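Kitchen Cleaning Tips I Don't Believe Anymore

Every August my sister-in-law's old magazines end up at my house, and every one of them has a page of cleaning hints. I have tried most of them by now. A few are fine. The rest smell nice and leave you with the same dirty pan.

Baking soda and vinegar in the drain

It fizzes, and people love a fizz. Mix the two and they mostly cancel each other out, so what goes down the pipe is slightly salty water. If the sink is slow, take off the stopper and pull out what's caught on it, then use a cup plunger with a couple of inches of water in the basin. On a double sink, stuff a wet rag in the other drain first or you'll be pumping air. Mine took 15 minutes, most of it spent looking for the plunger.

Lemon on the cutting board

Half a lemon and a handful of coarse salt will take the onion smell off a wooden board. I'll give it that much. It is not a substitute for hot water and dish soap after raw chicken, whatever the magazine says. Wash, rinse, and stand the board on its edge so both sides can dry. Mineral oil now and then is plenty. The stuff sold as board cream is mostly mineral oil with some wax in it and a nicer lid.

Special cloths

I bought a pack of Shezi cloths because the label promised no streaks, ever. I got streaks. I then tried an old cotton T-shirt with the seams cut off and got slightly fewer. Whatever you use, skip the fabric softener when you wash it, as it leaves a coating and the cloth just pushes water from one end of the counter to the other.
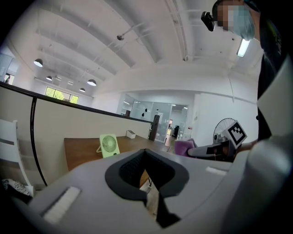 Miracle degreasers

The Etance spray costs 2 dollars more than plain dish soap at my store, and on the range hood I could not tell which half I had done with which. Soak the metal filter in the hottest tap water you can stand with a good squirt of soap, leave it while you eat dinner, and brush along the mesh. Old grease, the brown sticky kind, needs a second soak. No spray I've tried gets around that.

Freezing your sponge, microwaving your sponge

Just throw it out. I keep one for dishes and one for the floor, and when either starts to smell, it goes in the trash. A brush dries faster anyway – the Ernholm one with the replaceable head has held up well, though the heads are overpriced.

Coffee grounds in the fridge

They make the fridge smell like coffee. The leftover soup is still in there. Find it, toss it, and wipe the shelf with warm soapy water, including the underside where drips collect. Check the door gasket too. I had cleaned everything else before I looked in those folds, and that was where the smell was coming from.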